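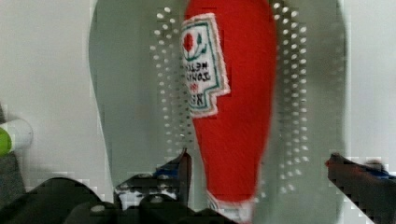

O frasco de ketchup, vermelho, com tampa branca em baixo.

Uma cozinha de brincar ocupa mais espaço do que se pensa. A comida é pequena, mas os pratos, as taças e as panelas acabam espalhados pela casa toda. Para este artigo juntámos peças de várias origens em cima de uma mesa branca e tentámos perceber o que vale a pena guardar.

Começámos pelos volumes grandes. O forno pequeno precisa de lugar fixo e de espaço livre diante da porta — uma prateleira baixa serve bem. Os pratos vão para o fundo da caixa e as taças encaixam por cima.
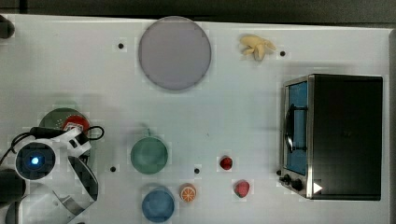

O forno à direita, o prato lilás-acinzentado e duas taças, uma verde e outra azul.

A comida pede outra arrumação. A fruta e os legumes cabem numa caixa de 10 litros, sem tampa, à altura das crianças. A loja Grestholm vende caixas com 60 centímetros de comprimento, boas para pratos e tachos, mas fundas demais para peças soltas. O escorredor pode fazer esse papel: leva o tomate, o morango e a meia laranja e volta para a mesa quando começa a brincadeira.
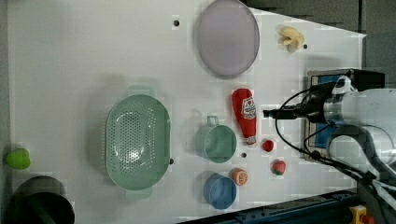 Escorredor verde-menta, caneca, copo azul e ketchup deitado, com fruta de brincar à volta.

O frasco de ketchup guarda-se ao alto, encostado às canecas. Em janeiro convém rever tudo, depois das prendas, e separar as peças repetidas.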